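Sturnora Workshop: Sink Cleaning Arm Build
Project gallery

The Sturnora Workshop is a shared facility serving residents of Burkberg and the surrounding area. Since November, members of its automation group have been building a low-cost arm intended to wipe down and rinse commercial sinks. The project is led by Thu Kiều, with electronics and control software by Abilio Esteban. The build is carried out at members' benches and in their homes, and the parts budget is capped at $2000.

This page presents work from the demonstration stage, in which people perform cleaning tasks by hand so that the motions can be studied and reproduced. Pictures will be added as the project continues.

Cloth handling

The group began with cloth. A towel changes shape each time it is held, and the first gripper, printed at the workshop in grey plastic, tended to push the fabric along the counter. Mr. Esteban has since replaced the flat fingers with a pair of rubber-faced ones, and the new design is known within the group as the Jayasinghe grip.

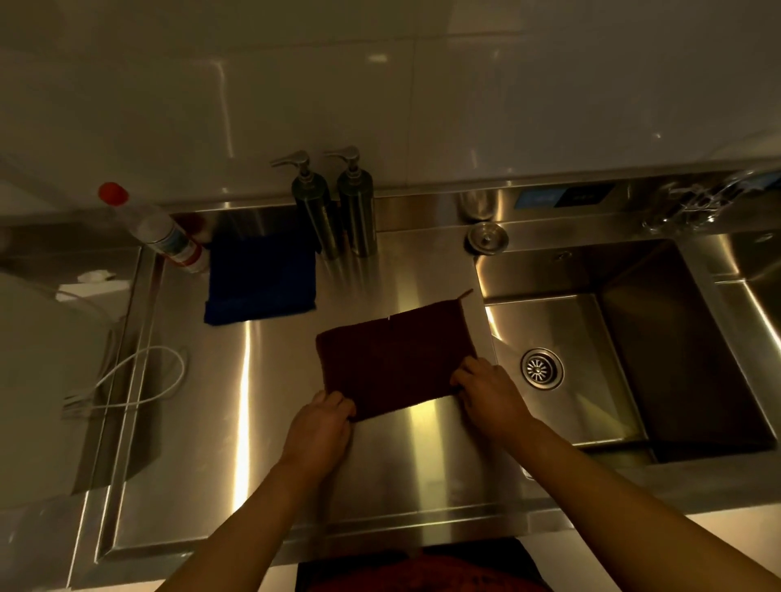
The choice of where to hold a cloth has a considerable effect on what follows. Members were asked to work at their normal speed and to use both hands as they saw fit. The arm on the bench has only one gripper at present - a second is planned once the wrist joint has passed its load test. Of the demonstrations recorded to date, 366 have been labelled and stored on the workshop server. A further 73 were set aside for checking.

Fixtures and reach

Most commercial sinks present the same difficulty. The spout stands in the way of the basin, and any cleaning device must either move it or work past it. The upper section of the arm was lengthened to 400 millimetres for this reason, and the shoulder motor was exchanged for a stronger model. The added length introduced some sag at full reach, which Ms. Kiều is correcting in the control software.

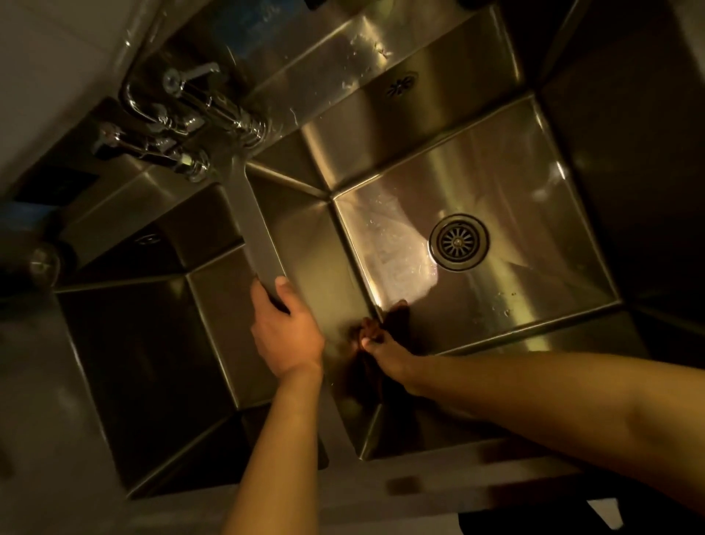
Polished steel has also required attention. Reflections confused the depth sensor during early bench trials, and the basin floor was often read as lower than its true position. The group now combines the sensor reading with a light touch against the wall of the basin before any wiping motion begins. The touch routine was written in the workshop and is available to members on request.

Wiping

Flat surfaces were completed first, followed by corners and rims. The wiping program holds a steady pressure and slows down where two surfaces meet. It was developed on a spare basin bolted to a bench frame, and the same routine will be used when the arm is moved to the Rarkirance test stand.

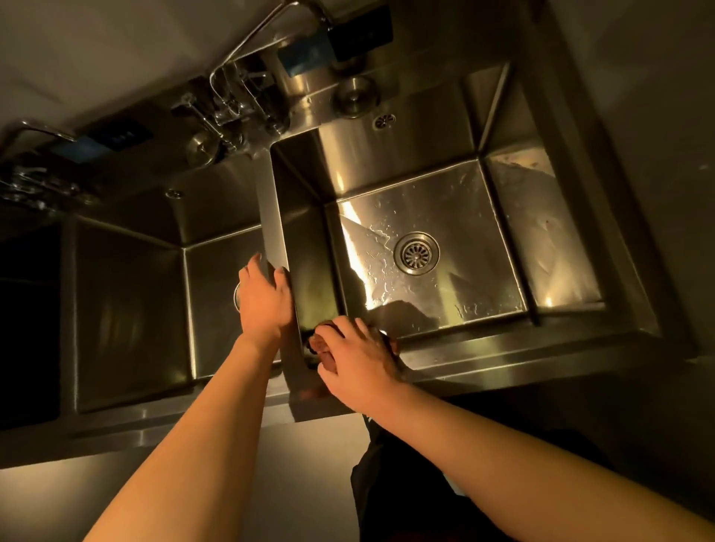
Brown cloth in the right hand, at the front end of the divider between two bowls.

Members wishing to take part in the next stage of the build should leave their name at the workshop desk. Safety orientation is required before working with the powered arm. Drawings for the current gripper, including the finger moulds and the wiring layout, are kept in the project binder beside the colour printer.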